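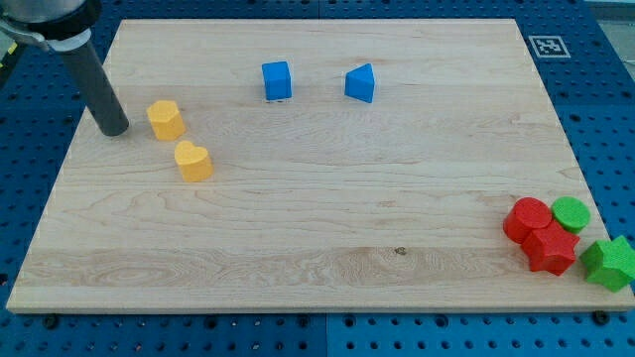

5 min read

I drove out to Ukolik on 31st October expecting to write up a shiny new production line, and I ended up spending most of my visit next to a wooden board with foam shapes on it. Yellow heart, yellow hexagon, a couple of blue ones, and a huddle of red and green over on the right. My first thought was that I'd walked into the daycare by mistake!

It's a sorting trial, and it's the first piece of automation the packing hall has ever had. Ukolik puts together craft and play kits for schools and libraries (you've probably seen the boxes if you have a kid under ten), and everything in them is picked by hand. The order desk sends up a list, somebody walks the shelves, and the pieces go in a tray. On a busy shift the hall gets 700 kits out the door. In February, when the spring school orders land, they bring in temps and everybody's feet hurt.

So the robot arm is learning to sweep loose pieces into groups with a plain gray rod, pushing them across the board instead of picking them up. I asked Teresa Czarnecka, who runs the hall, why on earth they'd start with pushing. She said grabbing soft foam without squashing it was a headache they didn't want on the first go, and pushing gets the pieces close enough together for a person to scoop up. The setup comes from a small firm called Bekix, and the software that tells the arm which block to go after is something they call Rakena. I wrote that down twice because I kept spelling it wrong.

Now, what does this do to the people who work there? That's what I really came for, and I got different answers depending on who was pouring the coffee.

Aniela Brzozowska has packed kits there for 21 years. She is fast (I tried to keep up with her for one tray and gave up, laughing) and she was pretty blunt about the whole thing. "I sort by feel," she told me. "I can talk to you and do it at the same time. That one has to think about every star." But she also said her wrists aren't what they were, and that if the arm wants the sorting, it can have the sorting. What she'd hate to lose is the checking at the end, where you open the lid and see right away that something's off. She caught a whole batch with the wrong glue sticks that way last spring, and she told me the story with a lot of pride.

She gets to keep it, at least under the current plan. Czarnecka wants sorting to move over to the arm bit by bit, with final checks and packing staying with people. Nobody is being let go over the trial, and that promise is in writing, pinned up by the time clock where I could read it for myself. What the note doesn't cover is the temps. I asked about them and got a long pause, then "we'll see what February looks like." I appreciated the straight answer, but if I were one of those temps I'd be wondering.

There's new work too, and it landed on people already in the building. Genowefa Malinowski used to be on the shelves full time. These days she spends the first part of her shift setting out blocks for the arm, starting a run, and writing down what it got wrong. She took the training Bekix offered, which lasted 2 days, and came back able to stop, reset and restart the thing without calling anybody. She got a raise for it, a small one, and she was happy to tell me she'd asked for it before they offered. Good for her!

I asked what kinds of mistakes end up in her notes. Stars, mainly. The points catch on the other pieces, so the arm goes to nudge one block and takes its neighbor along for the ride. Cylinders tip if they're pushed too high up. And anything near the rim of the board makes her nervous, since a push in the wrong direction sends it over. She has a habit of mixing the pieces up in ways she thinks will annoy the arm, and Bekix has asked her to please keep doing that.

Malinowski's favorite change is a boring one. Before the trial, nobody wrote down how a tray should be laid out, because everybody just knew. The arm doesn't just know, so the hall had to agree on it, shape by shape, and it took a few heated lunch breaks. New hires now get a sheet on their first morning. She wishes she'd had one when she started.

There are gripes, of course. The corner where the arm went in was the good corner, the one by the window, and some folks are still sore about it. The shift schedule runs through an app called Workden, and it has no idea what to call Malinowski's new job, so half her hours show up as "other." She's been after the office to fix that for a while. And a couple of the packers told me they don't like working with their backs to the arm, even with the stop button close by. Czarnecka is turning two of the benches so they face it.

As for money, Ukolik wouldn't tell me what the trial costs. What Czarnecka would say is that the company set a goal of 3000 practice runs before anyone decides on buying a second arm, and that the packers will be asked for their opinion before that happens. I asked if asked meant asked, or if it meant told nicely. She laughed and said I should come back and check, so I'm going to.

I did get one last look at the board before I left. Malinowski let me lay out a round myself, and I put the heart as far from everything as I could, just to be mean. She looked it over, said "they've seen worse," and sent me off to find my coat. I'll be back out there in February, when the school orders come in, and if you work a packing job where something like this has moved in, write to me. I'd love to hear how it's going on your floor.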